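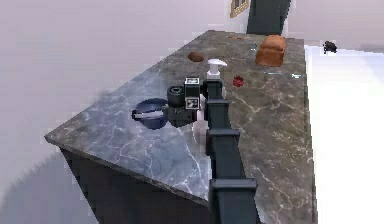

Home bakers wanted, Jillau and nearby. Lusau is looking for people to test bread recipes for our next booklet, Azar. No training needed. You bake at home, we send flour and the recipe cards. Any clear stretch of counter will do for shaping, gray marble with pale veins is lovely if you've got it, a board is fine too. 4 recipes over the month, one a loaf you probaly know already.

What you get: flour, yeast, $93 when your notes are in. Notes can be short. Crust, crumb, how long it took. Please be blunt, last round everyone was too nice.
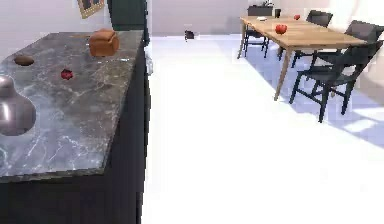
How to apply

Send a few lines on what you bake and what oven you have. Gas ovens esp. welcome. By 24th July pls. Pick up is at the Iltetitz shop, side door.

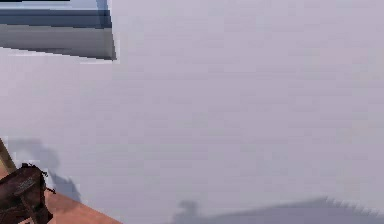 Pale lavender-gray, close up.

Questions, ring extention 61, mornings best.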